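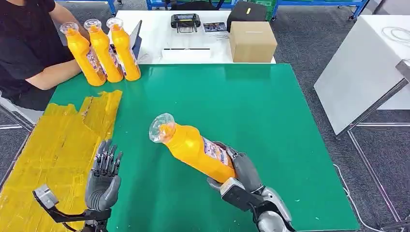
Yellow bottles at the green table, three in a row and one in the hand. January.

Morning, second page of the day already because I spilled coffee on the first one. Copying over the bits I could still read.

So, the bottles! I've been grumbling about our test objects since before the break and I think we finally have a set I like. All yellow, all with the clear flared cap and the same busy label (purple, white and red, you can find it from across the room). Mirta Orellana wanted the plain white ones from the Konora order and we went back and forth on it for most of a lunch. My case for yellow is that I can tell at a glance which way up a bottle is and where the label has ended up. Her case is that yellow bottles near yellow tape is asking for trouble. She has a point about the tape. I still like the yellow.

Things I noticed about the bottles, mostly for whoever sets up after me:

The shoulder narrows a little under the cap, so a grip up high feels different from a grip down low by the label. Low is my favorite. The label edge makes a tiny ridge you can feel with a thumbnail, and on one bottle it has started to lift. I put that one back in the Stelldale bin with a pencil cross on the base. Please don't put it back in the set, I will only find it again and get cross myself.

Filling: we settled on 34 grams of rice in each. I tried water first and hated the sloshing, plus one cap wept all over my sleeve. Rice is quiet enough and if a bottle goes over you pick it up and carry on. Weigh them again after lunch – the kitchen scale drifts when it's been sitting, so tap it and let it go back to zero first.

Row of bottles: labels toward the middle of the table, far side, close enough to touch without leaning. I had them spread out wider for the first 6 runs and kept having to stretch for the end one. Closer is nicer. Whoever is sitting over there can straighten them up with one hand between runs, and it takes no time at all.

Now the tape. The yellow strips on the left side of the table are a mess and I know it. I laid them over the old strips in a hurry and they wrinkled, and then I laid more over the wrinkles (brilliant). A bottle set down there can end up a bit off true depending on which crease it finds. For now, stand bottles on the bare green only. I'd like to peel the whole patch and start over with the wide Cundex roll, if there's any left in the drawer. Mirta thinks nearly half a roll. I think she's being hopeful.

The white table behind needs a clear-out too. Controller, flat box, black case, cardboard box, all living there together. The controller can stay, it gets used. The cardboard box I'll ask Hamdy about, they said they'd take their packaging back if we kept it tidy.

After lunch: 7 more runs with the rice, same row, same grip down by the label. Caps checked between each one (quarter turn, finger tight, no more than that, the threads are soft).

To do
– reweigh all the bottles
– 2 spare caps from the Konora bag, rinse and dry
– peel tape, wipe the table, let it dry before retaping
– glue down the lifting label or give up on that bottle
– new notebook pen, this one skips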